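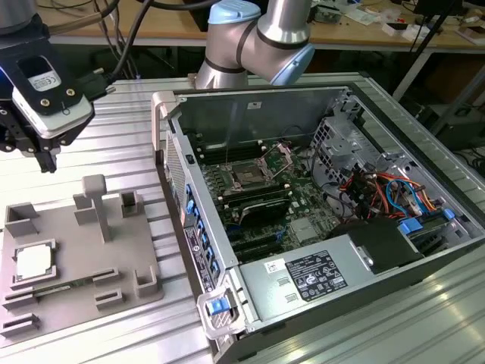
거치대에 놓인 CPU와 눕혀 둔 본체. 소켓은 비어 있음.

"로봇이 컴퓨터 조립 정도는 이제 하지 않냐"는 질문을 이번 달에만 여러 번 받아서 타래로 정리함. 결론부터 쓰면 일부 공정은 되고, 한 대를 처음부터 끝까지 맡기는 건 아직 안 됨.

나는 Perketti에서 중고 사무용 데스크톱 재생 작업을 담당한다. 작년에 우리가 처리한 본체가 2855대. 뚜껑 열고, 먼지 털고, 메모리와 CPU 확인하고, 필요하면 바꾸고, 다시 닫아서 내보내는 일이다.

작업 자체는 어렵지 않다. 신입도 며칠이면 손에 익는다. 그래서 다들 자동화가 쉬울 거라고 생각하는데, 사람이 금방 배우는 일과 기계가 금방 하는 일은 목록이 꽤 다르다.

우리가 Riveten이라고 부르는 시험 작업대가 있다. 로봇 팔로 CPU와 메모리를 꽂는 것까지만 본다. 나사, 케이블, 청소는 범위에서 뺐다. 범위를 이렇게 줄인 것부터가 현재 수준을 말해 준다고 생각함.

부품은 3D 프린터로 뽑은 회색 거치대에 올려놓고 시작한다. CPU 자리, 메모리 자리가 정해져 있다. 부품을 상자에 섞어 놓고 골라내게 하는 시험도 잠깐 했는데, 그쪽은 숙제가 너무 많아서 미뤘다.

질문 중에 "그럼 부품을 거치대에 올리는 건 누가 하냐"가 있었다. 사람이 한다. 그 시간을 빼고 계산한 자동화 성과는 나는 잘 안 믿는다. 우리 기록에는 거치대 준비 시간이 들어가 있다.

숫자를 먼저 적어 둔다. 2월까지 메모리 삽입 시도 661회. 성공률은 기종마다 차이가 커서 하나로 합친 숫자는 안 올리겠다. 같은 기종을 연속으로 하면 꽤 좋고, 기종이 바뀐 직후가 나쁘다.

메모리는 홈 방향만 맞으면 나머지는 누르는 문제다. 사람은 양쪽 걸쇠가 닫히는 느낌으로 끝난 걸 안다. 기계는 힘 값을 봐야 하는데, 오래 쓴 슬롯은 뻑뻑한 정도가 제각각이라 기준값 하나로는 판정이 안 된다.

한쪽만 들어간 상태가 제일 골치 아프다. 위에서 보면 꽂힌 것처럼 보이고 전원을 넣으면 화면이 안 나온다. 그래서 누르고 나서 위치를 바꿔 한 번 더 확인하게 했다. 시간은 늘었지만 재작업이 줄었다.

CPU는 얘기가 다르다. 누르는 힘은 거의 필요 없고 수직으로 내려놓기만 하면 된다. 대신 비스듬히 내려가면 소켓 접점을 망가뜨릴 수 있고, 그러면 보드를 통째로 바꿔야 한다. 한 번의 실수 값이 메모리보다 훨씬 비싸다. 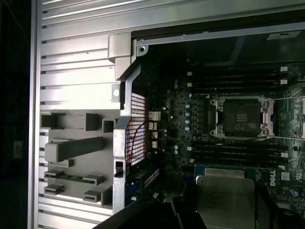 그래서 CPU 쪽은 속도를 많이 낮춰 놓았다. 소켓 위에서 한 번 멈추고, 모서리 표시를 다시 찾고, 그다음에 내려간다. 이 멈춤을 빼자는 의견도 있었는데 내가 반대했다. 보드 값을 내는 부서가 우리다.

고정 레버도 생각보다 성가시다. 사람은 엄지로 누르면서 옆으로 살짝 밀어 걸어 버린다. 두 방향 힘을 동시에 주는 동작이고, 걸리기 직전에 저항이 확 올라간다. 손가락 두 개짜리 집게로 흉내 내면 미끄러지는 경우가 많다.

지금은 레버를 여는 건 사람이 미리 해 두고, 닫는 것만 따로 시험하고 있다. 닫는 동작은 아직 현장에 못 쓴다. 이건 분명히 적어 두고 싶다. 홍보 영상에서 보통 편집되는 구간이 여기라서.

조명 얘기도 조금. 바닥이 알루미늄 프로파일이라 빛 반사가 세다. 본체 내부에도 금속면이 많고 검은 슬롯은 또 어둡다. 같은 화면 안에서 밝은 데와 어두운 데가 같이 나오면 위치 찾기가 흔들린다. 조명 각도 바꾸는 데 쓴 시간이 프로그램 고친 시간보다 길다.

케이블은 손도 못 대고 있다. 본체마다 묶인 모양이 다르고, 옆으로 밀면 도로 돌아온다. 우리 작업자들은 새끼손가락으로 케이블을 젖혀 놓은 채 나머지 손가락으로 부품을 꽂는다. 이걸 따로 가르친 적은 없고 다들 알아서 그렇게 한다.

속도 비교. 우리 숙련자는 메모리 확인하고 CPU 꽂고 레버 닫는 데까지 70초 걸린다. 작업대는 레버를 뺀 상태에서도 그보다 훨씬 느리다. 밤새 돌리면 되지 않냐고 하는데, 멈췄을 때 풀어 줄 사람이 없으면 아침까지 멈춰 있을 뿐이다.

멈춤 기록도 있다. 제일 나빴던 날은 오전에만 사람이 16번 들어가서 풀어 줬다. 이유는 대부분 사소했다. 거치대에서 메모리가 살짝 기울어 있었다든지, 본체가 기준 위치에서 조금 밀려 있었다든지.

Hubáček에서 나온 집게로 바꿔 보라는 추천도 받았다. 손가락 끝을 교체하는 방식이라 메모리용, CPU용을 나눠 쓸 수 있다고 한다. 견적은 받았고 결정은 안 났다. 바꿔 끼우는 시간까지 합치면 이득인지 아직 모르겠음.
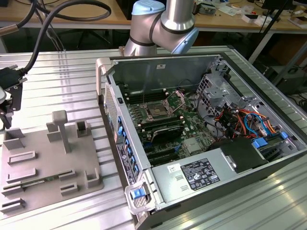
본체는 옆으로 눕혀서 작업한다. 메모리는 거치대 아래쪽 칸.

본체를 눕히는 이유를 물어본 분이 있었다. 세워 두면 팔이 옆에서 들어가야 하고, 누르는 힘에 본체가 밀린다. 눕히면 위에서 아래로 누르면 되고 무게도 도움이 된다. 사람도 눕혀 놓고 하는 편이 편하다.

집안일 쪽도 비슷하다고 본다. 같이 일하는 Ifor Wogan은 전에 Brototell에서 가정용 정리 로봇을 시험했는데, 식기를 정해진 칸에 넣는 건 됐고 싱크대에 쌓인 걸 꺼내는 게 안 됐다고 한다. 우리로 치면 거치대는 되고 상자는 안 되는 것과 같은 얘기다.

빨래 개는 영상도 자주 받는다. 볼 때 내가 확인하는 건 두 가지다. 시작할 때 물건이 어떻게 놓여 있는지, 그리고 실패했을 때 누가 원래대로 돌려놓는지. 이 두 가지가 안 나오면 판단을 보류한다.

일자리 질문도 있어서 답함. 우리 작업장에서 이 시험 때문에 줄어든 사람은 없다. 오히려 작업대 보는 사람이 한 명 더 필요해졌다. 몇 년 뒤에는 어떨지 모르고, 모르는 걸 장담하고 싶지는 않다.

당장 쓸 수 있는 걸 꼽으라면 메모리 삽입이다. 같은 기종이 많이 들어온 날, 옆에 사람이 있는 조건에서. 납품 기업이 장비를 한꺼번에 교체하면 같은 본체가 줄줄이 들어오니까 그런 날은 써 볼 만하다.

안 되는 쪽은 케이블 정리, 나사 마모된 본체 열기, 먼지 상태 보고 청소 방법 정하기. 마지막 건 말로 설명하기도 어렵다. 작업자한테 기준을 적어 달라고 했더니 "보면 안다"고 적어 왔다.

비용은 회사 허락을 못 받아서 못 올린다. 팔 가격만 물어보는 분들이 많은데, 우리 경우 거치대 다시 뽑고 조명 바꾸고 사람이 옆에 붙어 있던 시간이 더 컸다는 것까지만 적는다.

다음에 볼 건 레버 닫기. 집게로 잡는 대신 손가락 옆면으로 밀어서 거는 방법을 시험할 예정이다. 결과 나오면 이 타래 밑에 붙이겠음. 거치대 도면 요청은 쪽지로 주시면 담당자한테 전달합니다.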